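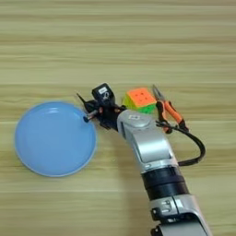 Clearing the kitchen table: what I brought home from the Trikley open day

I went to the Trikley open day at Marnville expecting to be sold something, and I was. The pitch was that a robot arm will one day clear your table for you. I've been writing these kitchen and shed tips long enough to have lived through the self-cleaning oven and the bread machine, so I took a notebook and kept my wallet in my bag.

The arm had a table with a blue plate on it, a puzzle cube and a pair of pliers with orange and black handles. I'll say this for it, that's a fair picture of my own table on most evenings. The bloke running the demo, Edgars Hunt, told us it was learning to handle "everyday household objects". I asked when it would handle a plate with cold gravy on it. He said that was a good question, which in my experience means no.

We stood there for 42 minutes. In that time I could have cleared the table, washed up, wiped down and put the kettle on. The software is called Twal and I'm told it gets better the more it practises. So do teenagers, in theory.

Still, watching a machine take its time over a plate makes you think about how you do the job yourself. What follows is what I scribbled down on the bus back to Wisside.

Clear from the rim, not the middle

The arm went for the edge of the plate. Most of us do the same without thinking, but watch how many people stack by pressing a thumb into the food. Thumb on the rim, fingers underneath. With a shallow plate, tip it a touch towards you so the cutlery doesn't slide off on the way to the sink.

Sort before you carry

Things that belong in the kitchen go to one end of the table, everything else to the other. Tools, toys, mail, hair ties and somebody's library book all go in one basket, and the basket goes by the door. Do not try to put each thing away as you find it. You'll end up in the shed looking for the pliers' hook while dinner dries onto the plates.

Keep pliers off the good table

Long-nosed pliers are lovely things for pulling a fish bone or a stuck blind cord, and they will scratch a timber top if you drag them. Lift them. If they've been in the shed, wipe the jaws with an old rag and one drop of sewing machine oil, work them open and shut a few times, and wipe again. Coloured grips get grimy in the creases. Warm water, dish soap and an old toothbrush will do it. Don't leave them soaking, whatever your brother-in-law says.

Wiping down a timber tabletop

Go with the grain. A damp cloth, well wrung out, then a dry one straight after. If you wipe across the grain the crumbs lodge in it and you'll be at them with a toothpick. For greasy patches I use a little dish soap in warm water. I don't use vinegar on timber any more. It dulled my finish and I was sorry.

Pale rings from hot cups sometimes come out with a soft cloth and a low iron, no steam, a few seconds at a time. Sometimes they don't. Put a placemat on it.

If the finish has worn through, light sanding will bring it back. Start at 120 grit by hand, with the grain, and wipe off every bit of dust before you oil it. Two thin coats beat one thick one, and the thick one stays sticky until Christmas.

Puzzle cubes and other small plastic

If it has moving parts, don't dunk it. A barely damp cloth on the outside and a cotton bud along the gaps. Let it sit out overnight before anyone twists it again. Grandchildren's cubes pick up jam. I have no explanation for how much.

Mind the cord

The arm trailed a black cable in a big loop across the table, and I spent half the demonstration waiting for it to hook something. It's the same trouble with kettles, mixers and phone chargers. Run the cord to the back, take up the slack with a bit of soft wire or a bread tag, and never let it hang over the front where a child can reach it.

Would I buy one?

I asked the price. I was told they don't have a household price, and then, when I kept standing there, that the gripper alone was $3,124. I could buy a great many tea towels. Someone behind me said it would be marvellous for people with bad hands, and I'll give her that one, my own hands aren't what they were. I'd want to see it do a roasting pan first. I'd also want to know who wipes down the arm. All those joints, next to a stove! Edgars said the covers come clean with a cloth, and I wrote that down with a question mark.

There's another open day in July. The sausage sizzle was good and the parking was hopeless, so take the bus.

Next time: getting the smell out of a lunch box, and what to do with a blunt peeler.

100 shares | 42 comments

This site uses cookies to remember your preferences. By continuing to browse you accept our cookie policy. Accept | Manage settings

Contact | Privacy | Back to top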